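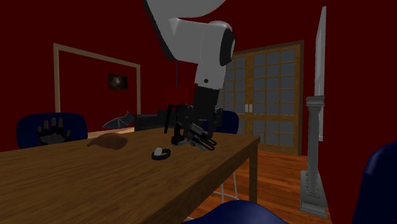

Simulated arm above a wooden dining table.

Fixing "cannot open shared object file" after a library upgrade
Posted by Archie Lindsay, 21 Feb 2018

After upgrading the Ostari package on a 64-bit desktop, the program exits at once with no window. Start it from a terminal to see the message:

$ ostari
ostari: error while loading shared libraries: libgerirura.so.3: cannot open shared object file: No such file or directory

List what the binary cannot resolve:

$ ldd /usr/bin/ostari | grep "not found"

Then look for the file on disk:

$ sudo find / -name "libgerirura.so*" 2>/dev/null
/opt/gerirura/lib/libgerirura.so.3

In my case the January package moved the library out of /usr/lib. The loader does not search /opt by default. Add the directory and rebuild the cache:

$ echo "/opt/gerirura/lib" | sudo tee /etc/ld.so.conf.d/gerirura.conf
$ sudo ldconfig
$ ldconfig -p | grep gerirura

The last command should print one line with the new path. Start the program again as your normal user.

If find returns nothing, reinstall the library package first. Do not symlink an older version to the .so.3 name. It may load and then crash later on a missing symbol.

Tested on two machines with 12 GB of memory. Thanks to Oluf Zoëga for the ldd output.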